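The Laundry Problem
A shared workshop, a pile of shirts and a pair of handheld grippers

Ask Nii Antwi what he's building and he'll hand you a T-shirt. "Fold that," he says, and you do, in a few seconds, without thinking about it once. Then he asks you to explain exactly what your fingers just did, and you find yourself standing there with your mouth open. Where did you pinch? How did you know which bit was the sleeve? Why did you give it that little shake?

That shake is what got him hooked. Antwi fixes elevators for a living, and he joined the Ekia workshop to build a bookcase (it's still not finished, and he has stopped pretending it will be). Then he wandered over to the robot corner one evening and never really left. His project is called Kuvura, and the idea behind it is lovely: if you want a robot to handle cloth, start by doing the job yourself with the robot's kind of hand.

So that's how the work goes at Ekia. You hold a gripper in each fist, you get a piece of clothing in front of you, and you try to fold it with nothing but two sets of jaws. It's maddening! A shirt you've folded a thousand times turns into a wet fish. You grab one layer and want two, or you grab two and want one, and the collar flops over just when you thought you had it square.

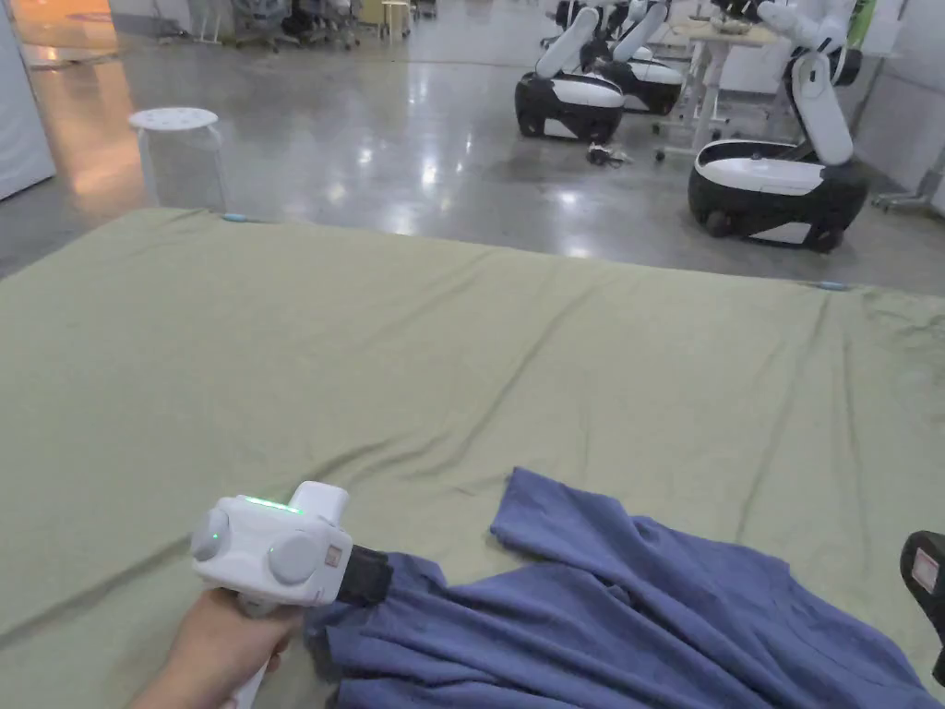 Antwi's first jaws were smooth, and thin cotton slid right through them. The next pair had teeth, which held beautifully and chewed up one of his good work shirts. It took him 7 versions to get to a soft ribbed pad he's happy with, cast in a mold he cut himself on the workshop's little mill. All told he has put $295 into the jaws, most of it in silicone and in batches of silicone that went wrong. He keeps the failures in a coffee can and will happily tip them out on a bench and talk you through every one.

The folding itself has become a kind of evening sport. Members have logged some 200 folds between them so far, and styles are starting to show. There are people who go straight for the shoulders, and there are people who flatten everything first and pat it down with the back of the jaw, the way you'd smooth a bedspread. Antwi loves the patters. He thinks flattening is half the job and that any machine worth having will need to be good at it, so he has started asking everyone to slow down on that part.

I had a go and I was terrible. My first shirt ended up as a sort of burrito. By the third I had found a trick, though: pick up an edge, lift it a couple of inches and let it fall, and the cloth settles much flatter than if you drag it. I felt ridiculously proud of this. Antwi nodded and said his aunt had told him the same thing on the phone.

The code side is in the hands of a smaller group, who call their part Ditport and meet in the same space with a lot of snacks. They hope to have a robot arm try its first full fold in June. Hand towels come first, then T-shirts. Fitted sheets are not on the list, and Antwi laughs out loud when I bring them up.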